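Search this list Go

From: Shigeru Wada
Re: Relovow beach block, room supplies

Felicidad Manalastas wrote:
> Do the 2 bottles per room still apply after the refit?

Yes. The rate covers them at Clakano and Gemau.

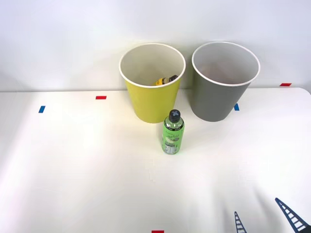

Waste sorting starts in January in the garden wing. Guests get two bins, as with the yellow and gray pair, and small bottles go in the yellow one.

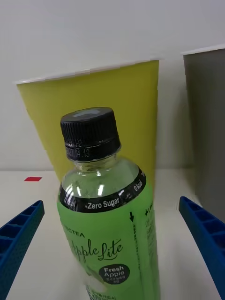

Minibar stock is billed by the item. Diet drinks, such as the apple one marked "Zero Sugar", stay off the free list. Room 591 is still on the old price sheet; please correct it before check-in.

Shigeru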